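Teleop club, weeks whatever. January 2023 and I still owe this blog a post from May, so, sorry, skipping that one.

Quick one tonight. Got a lab report due and the bus home took forever, so this is going to be choppy.

For anyone new: I'm in the Tollbridge student robotics club, the teleop half. The other half does the line follower stuff and they have a much nicer trophy shelf. We're the ones with gloves on. We're signed up for the Lunel round again, tabletop division, and the task sheet came out right before break. Everybody read it on their phones and then nobody did anything about it for two weeks. Including me.

The task this year is sorting and packing. Small stuff. Open a lidded container, put things in, take things out, put caps on things. You get 90 seconds per attempt and you're scored out of 200, and the part that made Custódio groan out loud is that caps count separate. So if a marker goes in the box with no cap on it you get the placing points and lose the cap points. Last year it was wooden blocks and cups. Blocks don't care which way you hold them.

So. We picked highlighters to practice on. Cheap, lots of colors, everyone has a dead one in the bottom of a bag. The sheet only says "cylindrical items with removable caps," could be glue sticks on the day for all we know. Kristof wants to buy glue sticks too just in case. I said wait.

Split the work up like this. Kristof Boersma has the mapping code, hands to arm. Custódio Coelho has the pedals and everything that plugs into everything else. I'm hands, mostly because my hands are the ones that fit the gloves. I also write the log and (clearly) this blog. We call the whole setup Flasau, after a typo in Kristof's first commit that nobody ever fixed. Sangkhawat is the branch name for the new grip filter. Don't ask me, Custódio names branches off some list he has.

What went wrong first: the drift. You hold your hand still and the cursor hand wanders off slow, like it's bored. Kristof spent most of one evening on it. Re-did the zeroing so you hold a flat pose for a couple seconds at the start, fingers spread, and it takes its zero from that. Much better. Still a bit of creep on the left side. He says it's the strap slipping and I say it's the code. We tightened the strap. It got better. He was very annoying about it.

Second thing, the pedals. Middle one is the clutch, so while it's down you can move your hands around and nothing follows. Sounds easy. It is not easy when you're also trying to think about your fingers, my foot just kept coming off it. Custódio put a sound on it, a little click when it engages, and that fixed maybe half my mistakes right there. Should have done that last year — would've saved us a lot of grief in the second heat.

Then practice runs. We did 29 of them on Saturday, which was too many, my wrists were done by the end. Different layouts every time so I can't just memorize it. Kristof resets the table while I look at the wall. He's mean about it, puts stuff right where your hand needs to rest.
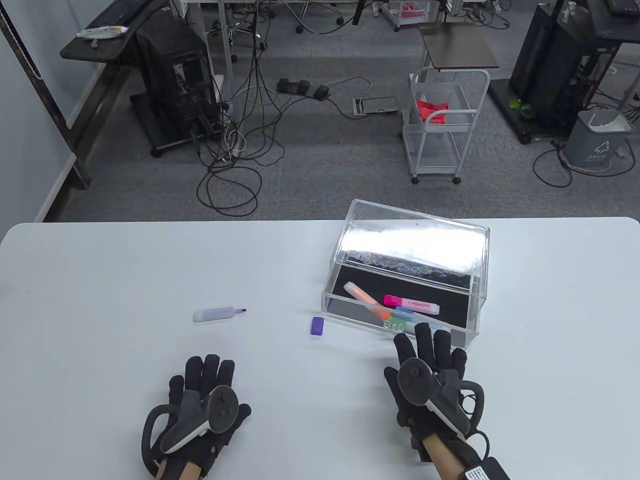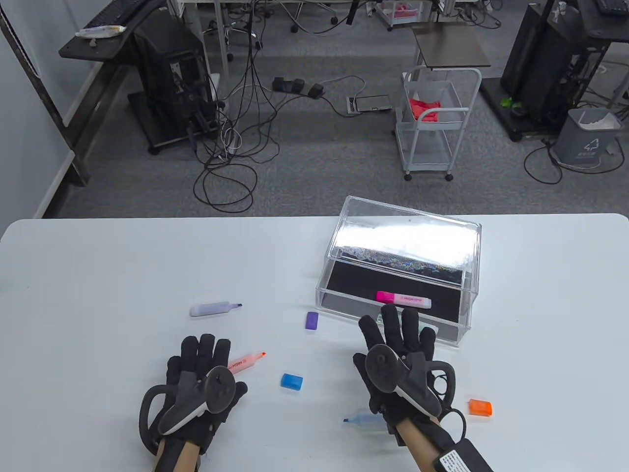
The rule I keep coming back to is caps first, and it's the thing I changed my mind about most this month. I used to want everything in the box fast and then fuss with the caps after. Bad idea. With the box where we have it, over toward the right, my right hand ends up parked at the front edge and then anything small near it is in the way. The first picture is the kind of layout that gets me: four highlighters in the box, the lavender one out on the table with its tip showing, and the purple cap standing right in front of the box. Standing up is good, by the way, much easier to get at than one on its side. But it's exactly where my fingers want to go. So now I deal with whatever is in front of the box before I touch anything else. Kristof timed both ways and caps first is slower on easy layouts, faster on the messy ones. I'll take it.

The lid glare is the other thing. Bright white spot on the clear lid and it pulls your eye every single time. We talked about putting tape on it but the sheet says no altering the container, and Custódio thinks tape is altering. Kristof thinks it isnt. Emailed the organizers, no answer yet.

Scores, since my cousin asked. Best run so far is a 70 short of full marks. Most are worse than that. A lot worse, some of them. The left hand is where I lose it, I'm right handed and you can tell.

To do before next meeting:
left hand only runs, at least a few
Kristof: merge Sangkhawat if it stops crashing
Custódio: longer cable for the pedals, and zip ties PLEASE
me: type up the log, buy new highlighters, two of the old ones are dried out and the caps have gone loose so they're not fair practice
somebody book the room for the extra session

Also if you're in the club and you have the small screwdriver set, bring it back. No questions. Just put it in the drawer.

Ok. Lab report. Will post the Lunel heat list when we get it.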